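Spent my May evenings teaching a robot laundry by doing it myself, and I'm loving it! Every demo starts with my own two hands. We're at 38 for Loturia now. 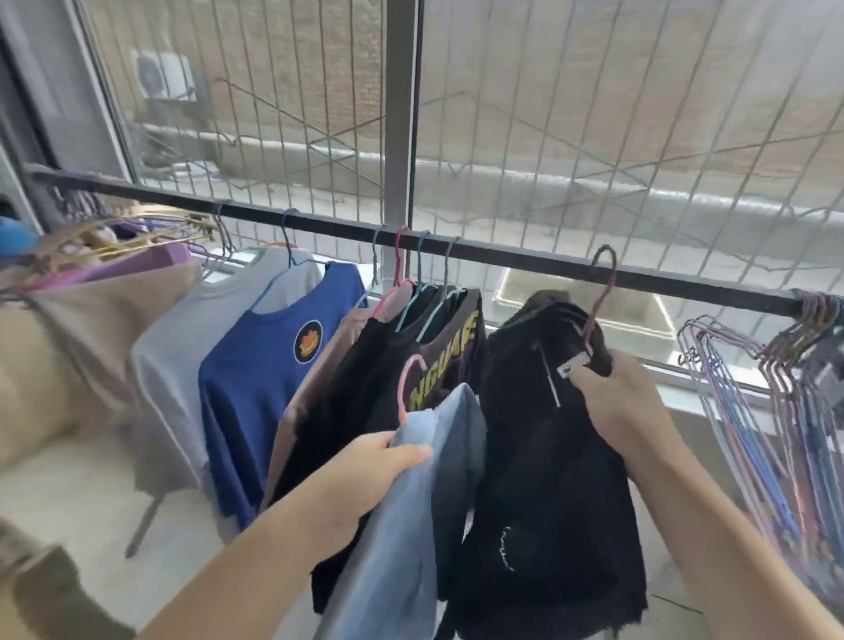

Hands in, hangers everywhere. Rod work for Loturia.

Folding is the bit I could talk about all day - you find out how much you do without thinking. Pull the hem taut, smooth it, then deal with the bunched-up top.

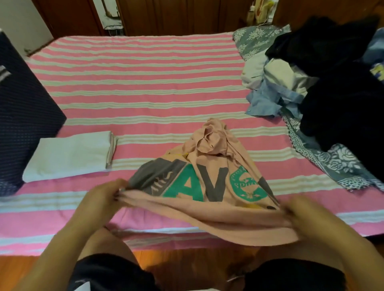 Itsuki Sakamoto wants me to go slower at the corners, so I'm redoing 2 of them tonight. Then it's remote control, same shirts, with me on the sticks. Can't wait!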